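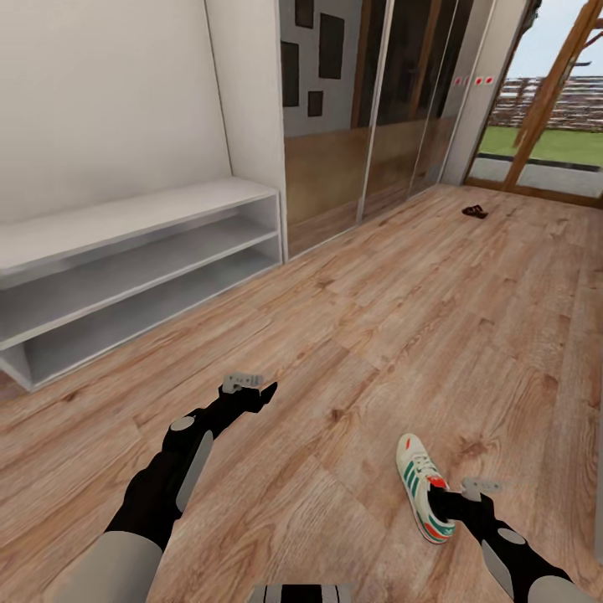

Two robot arms over a wood-plank floor

Search this board
Advanced search

Clay slumping on a standing figure, do I cut it back or start over?

wetclaymornings
Hello all, I've been reading this board for ages and finally have a problem worth a thread of my own. I'm building a standing figure for the library garden in Clornell, a woman in a long coat with one arm lifted as if she's shading her eyes, and it's going to be cast in bronze at Ostrowski. The foundry wants it ready to mold by 15th March. I'm working in the Allgate medium oil clay over a steel pipe armature with foam bulked out around it, and the whole thing was going along beautifully until the coat started to go. The hem on the left side has dropped, and there's a long, tired-looking crack running up from it toward the hip. The lifted arm is fine (I was so worried about the arm!) and it's the part I never gave a second thought to that's giving me grief.

I think I laid the clay on too thick there. It's up to 5 inches deep in places, all because I changed my mind about how wide the coat should flare and just kept adding instead of going back to the foam like a sensible person. So do I cut the whole left side away and rebuild, or can I pin it somehow and carry on? I'd be so grateful for any thoughts, even the stern ones.

plinthandplumb
Stern one coming, with love. Cut it back. I tried to pin a slumping drape once with long screws and butterflies and I spent the rest of the summer hitting screw heads with my loop tool every time I wanted to change a fold. Clay that's already moved will keep moving, and five inches of oil clay on a vertical face is an awful lot of weight to ask anything to hold. Take it down to the foam, glue on more foam, carve the foam to the shape you want, and put a skin back over it. An inch is plenty.
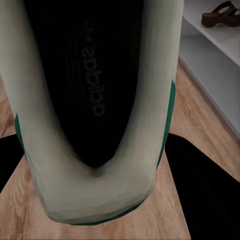 And do look at how the foam is fixed to the pipe while you're in there. If the builder's foam has come unstuck from the steel, the clay is only telling you about it. A wrap of chicken wire over the foam, stapled and wired tight, gives the clay something to bite on. I wouldn't do a coat without it now.

oldrasp
I'm going to disagree a little, because I think people are very quick on here to say tear it down. You lose something when you do that. If the front of the coat has the life you want, I'd leave it alone and work from behind — open a trench up the back of the coat where there's less modeling, dig out as much of the thick stuff as you can reach, pack it with foam offcuts and close it again. I did this on a horse's belly in August in a studio with no cooling at all, and it held right through to the mold.

plinthandplumb
A horse's belly is hidden underneath a horse, though! A coat hem is right at eye level for every child in that library garden. I take the point about keeping the life in it, I really do, but the crack goes up to the hip and I don't see how you get at that from behind without the front shearing off in your hands.

wetclaymornings
Thank you both, this is so helpful, and I'm sorry to say I can see it both ways. I went in this morning and pressed around the hip and there's definitely some give, more than I'd like. What I'm most afraid of is losing the two big folds at the front, which came in one of those lovely afternoons when everything goes right, and I don't trust myself to do them again. 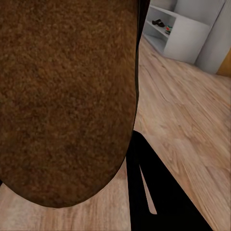 Re: Saving the folds before you cut

softsoapandshim
Then take a waste mold off the folds before you touch anything! Brush on a couple of coats of silicone, thin plaster jacket over the top, and you've got them forever. When the new foam is in, press warm clay into the mold and lay the piece back on. It'll want blending at the edges, but you keep your afternoon. I use the Sornska brush-on silicone for small jobs like this and it comes off oil clay cleanly enough for me, though I'd test a patch somewhere that doesn't matter. Photograph the figure from every side first too, and put a plumb line on it. I mark the height of the hem on a stick and lean it in the corner.

oldrasp
Now that I like. I'd still only cut the left side, mind you. Leave the right until it gives you a reason.

wetclaymornings
Oh, this is a wonderful idea, and I have half a tub of silicone left from a portrait head. Does anyone know if the foundry will mind a seam in the clay where the pressed piece goes back in? I'm planning to ring Ostrowski but I'd like to sound as if I know what I'm talking about.

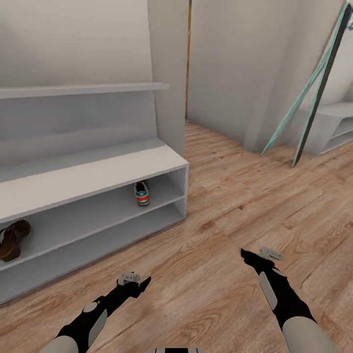
plinthandplumb
They won't mind a seam you've worked over properly. What they'll mind is a hollow behind it, so press the piece down hard from the middle outward and don't trap air. Ask them where they want to section the coat as well. If they're cutting near that hip anyway, you could put your join on the same line and save everyone some chasing.

softsoapandshim
Seconding the call. And tell them now if you think you'll run late, they're usually much nicer about it early on.

12 replies hidden. Log in to view the full thread.
Shared 9 times

We use cookies to keep you signed in and remember which threads you've read. Accept / Manage settings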